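Workshop notebook, Runton rehearsal and recording room
May 3, 2020

Entry made by Fadime Oral. Work continued on the slow song for the Farkska record.

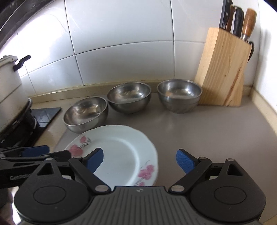 The second verse remains the principal difficulty. Rosalía Figueroa's lyric gives the widow's reply to her sister in 11 lines, and the melody as written allows space for eight. Teodoro Escobar proposed repeating the guitar figure before the last three. Two takes were made on that basis. The second is the better, although the voice enters early at "the boat in November".

Tempo was lowered by 6 beats per minute at Carmela Carretero's request. She considers the chorus too bright for its subject and wishes the harmony part to be held back until its second appearance. I am not persuaded, and have kept a copy of the earlier arrangement. Take 18 is the reference for it.

Vocal microphone: a low hum was present on all takes before the break. The cable was exchanged and the hum ceased. The old cable has been labelled and should not be returned to the rack.

Consuelo Collado reports that Skastex will press 200 copies, subject to receiving the final running order. The order of the last two songs is still open. Benítez has asked for printed lyrics in both languages; the translation of the bridge is unfinished.

To do: re-record the verse entry. Check the spelling of names on the sleeve. Ask Teodoro for the chord sheet with his corrections.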